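Folding, Tearing, Setting Down: An Afternoon at Nonevura's Open Day

The questions began before the coffee was finished. Visitors to Nonevura's open day in March wanted to know what the manipulation group does between receiving a task list and handing over a trained policy, and most of the afternoon was given to that gap.

Benedetta Amato, who runs data collection, answered the first of them without slides. "People expect the robot to be the interesting part," she said. "Most of our working hours go into human hands. The arm learns from recordings of a person doing the task, so the quality of the person's work sets the upper limit."

The group records from the head of the person doing the work. Amato said chest mounts were tried for 2 months and dropped. With a chest camera the forearms covered the contact points whenever an operator leaned over a low surface. A head view moves more, and the software team has to compensate for it, but it usually keeps the fingers in sight.

The current set, named Drona, holds 3,351 recorded episodes. Each covers a single household task from first reach to release. Lertchai Sitthichai, who maintains it, said an episode is cut at 60 seconds even if the task is unfinished. "An unfinished task is still usable," he said. "We label it as unfinished and keep it. The problem episodes are the ones where the label says one thing and the hands do another."

Why cloth and paper

The Drona tasks lean heavily toward soft materials. Fuad Bogale, a controls engineer, was asked why a group with a good rigid-object gripper would choose towels and tissue.

"A mug has one shape," Bogale said. "A folded towel has one shape until you pick it up. If you grip it only by one short edge, the far end drops and the fold opens. A person puts the other hand underneath and doesn't think about it. The controller has to be given that."

Tissue is harder in a different way. Tearing it takes two hands pulling in opposite directions, and the force limit is low. Bogale's team first set the limit from bench measurements and found the policy would pull, stop at the limit and pull again. They now take the motion profile from the recordings and use the measured force only as a ceiling. He described the result as acceptable - the arms complete the tear, but they are slow to recognize that the sheet has parted.

Working heights also vary by design. Operators are asked to do some tasks at a shelf or counter and others down at floor level, where the arms reach past the legs and shadows fall across the work. Sitthichai said glossy tile remains a problem for the depth estimate. A reflected ceiling light can be read as an object, and his team masks those regions by hand. 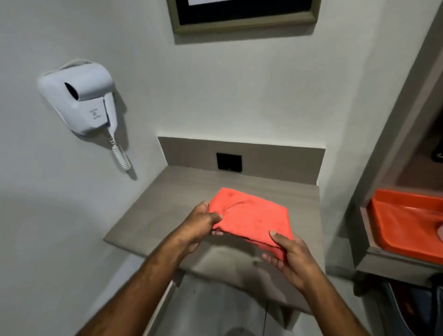 A towel handled at the shelf, and tissue torn over the tiled floor.

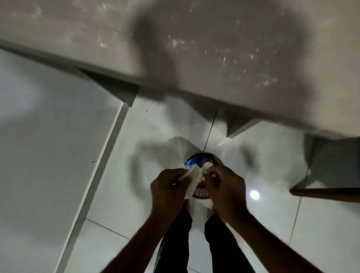

Questions from the floor

Liliana Santoro of Follby, a firm that fits out guest rooms, asked whether a system trained in one room would work in another. Amato's answer was no, with a qualification. The grasp carries over well. The approach to the surface does not, and a new room currently needs 50 additional episodes before the arms place a folded item reliably on a shelf.

"That is a lower number than I expected," Santoro said. "But somebody has to come and record them."

"Yes," Amato said. "One person, one working day, if the tasks are already defined."

Junpei Ueda, who builds the two-arm platform called Mancuso, was asked about grip pads. The present pads are molded silicone and are replaced when the surface glazes. Ueda said a softer compound held tissue better but left towels twisted at the corners, so the harder one stayed. He is testing a pad with two zones and would not give a release date.

The last question concerned speed. Mancuso folds a hand towel more slowly than any of the operators, and Ueda said he has no plans to change that before the tear detection is fixed. The arms were then powered down for a pad change, and the remaining visitors were taken through to the calibration room.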